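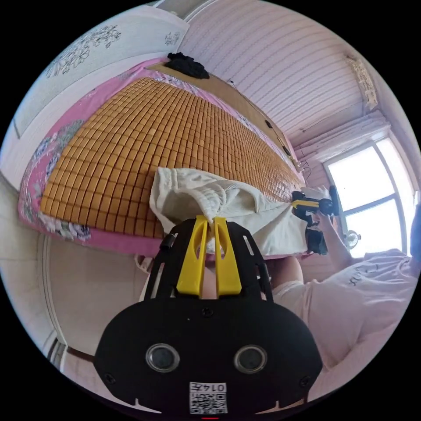 Trisau – demonstrações de dobrar e esticar panos, feitas à mão

Oi! Se você chegou até aqui, provavelmente quer baixar os dados e sair treinando, então vou tentar ser breve (não vou conseguir). Trisau é o conjunto de demonstrações que comecei a gravar em junho, em quartos de verdade, com gente de verdade segurando uma garra em cada mão. Não tem braço robótico na gravação: a pessoa faz a tarefa com as duas garras e a trajetória é recuperada depois, no processamento.

O que tem dentro

São 296 episódios no total, todos com duas garras. A tarefa é sempre com tecido: pegar um pano pela borda, esticar em cima da cama, juntar os cantos, dobrar, largar. Tricô, algodão fino, toalha, fronha. O pano de tricô branco é o meu preferido e também o mais chato, porque ele embola todo em dobras macias assim que você afrouxa um lado, e a política treinada só com toalha não sabe o que fazer com isso.

Cada episódio vem numa pasta com:

- vídeo da câmera de cada garra (lente bem aberta, imagem circular com borda preta – não recorte a borda antes de ler a seção de calibração!)
- abertura dos dedos ao longo do tempo
- pose estimada de cada garra
- um arquivo de texto com a tarefa em uma frase e as observações de quem gravou

As observações são em português, às vezes com palavrão. Deixei assim.

Como gravamos

A pessoa fica do lado da cama, começa com as garras abertas e só então pega o pano. Pedi para todo mundo ir devagar, num ritmo que um braço consiga acompanhar depois. Parece bobagem, mas nas primeiras gravações eu mesma dobrava na velocidade de quem está atrasada para o trabalho e a reprodução no robô ficou um desastre. Joguei fora essa leva inteira.

Uma coisa que ajudou muito foi segurar o pano com as duas garras em pontos bem afastados antes de puxar. Se elas começam muito perto uma da outra, uma tampa a visão da outra e a estimativa de pose pula. Também vale evitar que o punho gire demais na hora de esticar.

Não arrumamos os quartos para gravar. Tem roupa em cima da cama, fio na parede, esteira de bambu por cima do lençol florido, janela com sol forte entrando. Quero que o modelo veja isso tudo. Se você precisa de fundo limpo, este conjunto vai te irritar bastante.

Separação

Deixei 127 episódios marcados como "revisados", ou seja, assisti do começo ao fim e conferi se o pano ficou mesmo na mão da garra (digo, nos dedos) durante o trecho anotado. Os outros passaram só pela checagem automática do Erdem, que é o nosso script de filtro. Ele pega episódio com pose perdida, mas não percebe quando a pessoa largou o pano sem querer e pegou de novo. Para avaliação, use os revisados.

A divisão entre treino e teste é por quarto, nunca por episódio. São 6 quartos, e 2 ficam só para teste. Por favor não misture! Já recebi mensagem de gente comemorando uma taxa de acerto linda e era o mesmo lençol nos dois lados.

Problemas conhecidos

A luz da janela estoura em alguns vídeos da tarde e o pano branco perde quase toda a textura. Os episódios afetados têm a etiqueta "estourado" nos metadados.

Em quartos com parede lisa a pose deriva um pouco no fim de episódios longos. A Mirjam Nijs escreveu uma correção que melhora bem, está na pasta do Fernidum junto com as instruções (em inglês, desculpem).

Pernas, braços e mãos de quem grava aparecem bastante. Todo mundo autorizou, mas se for republicar trechos, mantenha o aviso que está no arquivo de licença.

O que falta

Quero gravar lençol de elástico, que todo mundo me pede e que eu venho adiando por puro medo. E mais tecido escuro, tem pouquíssimo. Se você tem as garras e quer contribuir, abra uma issue antes de gravar, para combinarmos a calibração.

Contato: abra uma issue no repositório | © Projeto Trisau | Voltar ao topo
6 comentários · 127 compartilhamentos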